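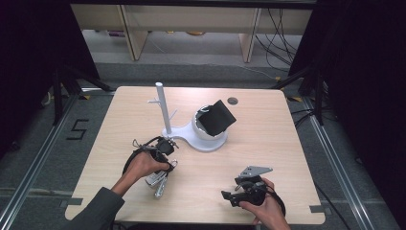 Weißer Tassenbaum mit einer weißen Tasse auf dem Standfuß

Der Tassenbaum (auch Tassenständer, seltener Becherbaum) ist ein Haushaltsgegenstand zum Aufhängen von Tassen und Bechern am Henkel. Er besteht aus einem senkrechten Stab, einem Standfuß und einem oder mehreren seitlich abstehenden Zapfen. In Katalogen wird er meist als platzsparend bezeichnet. Ob diese Einordnung zutrifft, ist umstritten.

Bauformen

Verbreitet sind Ausführungen aus Holz, Metalldraht und Kunststoff. Die Zapfen sitzen entweder auf gleicher Höhe oder versetzt und sind bei den meisten Modellen leicht nach oben geneigt, damit der Henkel nicht abrutscht. Der Fuß ist rund, eckig oder, bei neueren Entwürfen, als flache geschwungene Platte ausgeführt. Sehr kurze Zapfen gelten als gefällig, nehmen aber dicke Henkel schlecht auf. Henkellose Becher lassen sich gar nicht aufhängen und landen in der Praxis auf dem Fuß oder daneben.

Herkunft

Über die Entstehung ist wenig Gesichertes bekannt. Häufig wird behauptet, der Tassenbaum sei in der Drechslerei Koller in Prollham erfunden worden. Der Beleg dafür ist ein undatiertes Preisblatt, das einen »Ständer für 3 Schalen« aufführt; was für ein Ständer gemeint war, geht daraus nicht hervor. Ferdinand Trummer, der den Nachlass der Werkstatt ordnete, hielt die Zuschreibung für eine Legende aus dem örtlichen Fremdenverkehr. Auch die oft wiederholte Angabe, Koller habe in einem einzigen Dezember 1.000 Stück verkauft, ist nirgends nachgewiesen.

Nutzen und Kritik

Befürworter führen an, hängende Tassen seien griffbereit und trockneten besser ab. Das zweite Argument stimmt nur bedingt, denn am Henkel aufgehängte Tassen hängen schräg, und je nach Form sammelt sich Wasser in der Wandung. Offen stehendes Geschirr setzt außerdem Staub und in Herdnähe Fett an.

Ailsa Carnegie stellte in ihrem Aufsatz »Vidden und die Folgen« den Platzgewinn insgesamt in Frage. Für das Modell Vidden, laut Hersteller 715 Gramm schwer, gab sie einen Fußdurchmesser von 24 Zentimetern an; auf derselben Fläche ließen sich Tassen ebenso gut stapeln. Einseitig behängte leichte Ständer neigen zudem zum Kippen. Der Hersteller Paden empfiehlt deshalb, gegenüberliegende Zapfen paarweise zu belegen, was bei Modellen mit nur einem Zapfen freilich nicht weiterhilft.

Siehe auch: Abtropfgestell, Hakenleiste, Küchenregal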